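README: what we bought, what we nearly bought, and what it cost
By Teresa Coughlan
Apr 23, 2018
Reading time: 2 min

I look after the kit budget for the tabletop part of Udia, our small collection of hand-held gripper recordings. Umut Sönmez keeps a proper README for the data itself, so this one is just about money and shopping. If you're planning something similar, pinch whatever you like!

The recordings are of ordinary desk jobs, mostly a computer mouse and its mouse pad on a shared table. 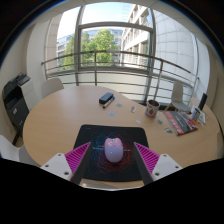
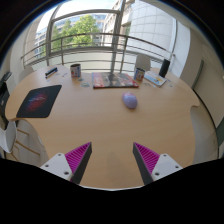 We started in March with 3,942 euros for the lot, and I'll admit I'd already spent it in my head on a robot arm (a second-hand Istetti, lovely thing, far too heavy for our lift). Frauke Haberkorn talked me round. She asked what we'd do with the arm in the first two months, and all I could come up with was "calibrate it". So the arm went on next year's list and we bought hand-held grippers first.

**What went on the order**

- Two hand-held grippers from Skikix: 746 euros each
- Spare fingers, 17 pairs: 196 euros for the bag
- Storage, cables and a charger: out of the office pot, so not counted here
- Table and chairs: already ours
- Desk items to handle: brought from home, 0 euros

The spare fingers were the best buy by miles. I'd put down four pairs and Frauke crossed it out (in pen!) and wrote 17. Order them with the grippers if you can, as Skikix charges delivery again for a second parcel and it stings.

**What I'd budget differently**

Time for tidying up the labels. I had a line for recording and nothing for the person who sits down afterwards and writes what each clip is of. That was Siriporn Jitpraphai, for far more afternoons than I'd promised her.

Also insurance. Mac Carthaigh, our broker, wanted a serial number for every item and the grippers came without any, so we made up our own and stuck them on the carry boxes. They were fine with it, but it held up the paperwork and I'd ask before ordering next time.

**Still undecided**

Whether next year's money goes on the arm or on two more grippers. I lean towards grippers, Umut wants the arm. Whoever is reading this in the autumn, the quotes are in the shared folder under "kit".

Comments (3)

Nayeli Rosales: Did you look at renting the arm? We did it by the month and sent it back when the project stopped.

Teresa Coughlan: Only briefly, the deposit put me off. Send me your quote though, I'd love to compare!

Umut Sönmez: I still want the arm.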